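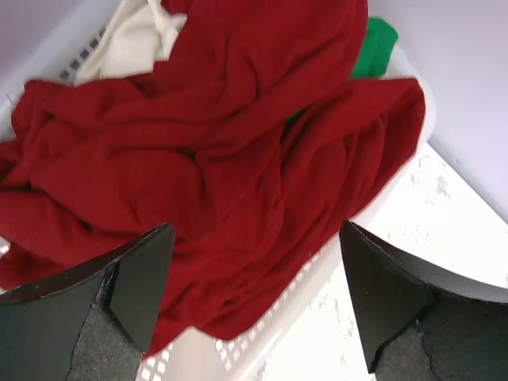

Mairéad Keane wrote back that the bribery report form still rejects case number 415 when the district is set to Pallberg.

Log
Form opens, district list loads. Siltitz goes through. Pallberg returns error 5.
Cleared saved entries, same result.
Cormac Moynihan found the Pallberg audit office code missing from the table. Added it, resubmitted, complaint accepted.
Status: open until the anti-corruption desk confirms receipt.

Last updated: February 28, 2018

We use cookies. Accept

Recent tickets
Survey export blank
Indholm hotline forwarding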